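Lavberg two-finger gripper and wrist camera: review after a month in simulation

Posted 1 August 2023

We bought the simulation licence for the Lavberg gripper before spending any money on the hardware. It comes as a model of the gripper, a matching wrist camera and a small controller plug-in. I have used it on a single arm, mostly for picking up small items from a table and putting them down again. For comparison I ran the same jobs with the Povska gripper, which we have had for longer.

Setting up

The model loaded first time. Mounting it on the arm took a few minutes, and the only thing I had to change by hand was the tool offset, which is set for a longer adaptor than ours. The manual gives the right figure but puts it in an appendix.

The room is one of the stock ones that came with the simulator, with the arm on a pedestal at the table corner.

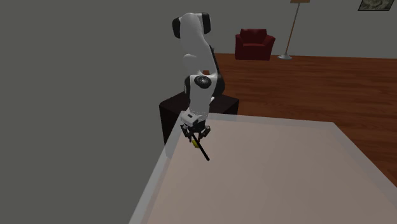
Gripper lowered at the far left corner of the table, with the small yellow object below the fingers.

The linkage bows out at the upper joints and comes in again towards the tips. It needs more room at the sides than the Povska, so watch for this if you work close to a wall or a bin. On an open table it made no difference to me.

Picking small things

I ran 3,633 attempts with the Lavberg over the month and 3,509 with the Povska. The Lavberg dropped fewer small blocks. Most of its failures came from closing too early, and a slower closing speed in the plug-in cured a good part of that. The Povska is quicker between picks but tends to push light objects away before it has hold of them.

Long thin items are harder for both. The Lavberg will hold a rod well enough near the middle, but near one end it lets the rod turn. I would like a grooved pad as an option.

The camera

The wrist camera looks along the fingers, and the view takes in both pads and the crosspiece between them. For lining up on something small this is more use to me than a camera fixed to the wall. The weak point is anything long and dark coming across the view. In the close view the black bar covers the right side of the yellow object, and you are left working from the part that still shows. 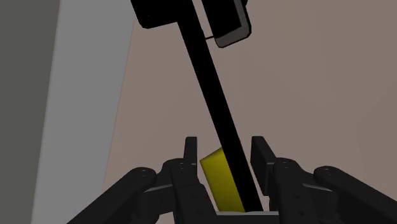 Controller plug-in

The plug-in has four settings: speed, force, opening width and a delay before lifting. All of them can be changed while the arm is running. The force setting has no units — just a slider — so I ended up keeping my own table of values. Saved profiles from Teuber's controller can be imported, but the delay is lost and has to be typed in again.

It crashed twice, both times when I switched cameras during a move. Restarting took about 2 minutes.

Would I buy it?

For small parts, yes. The closing action is steady and the camera is well placed. If most of your work is rods or tubes I would look at the Gakard as well, although I have only tried the demo of that one. I have asked for a quote on one Lavberg unit with the short adaptor and will add a note on the hardware once it has been on the bench for a while.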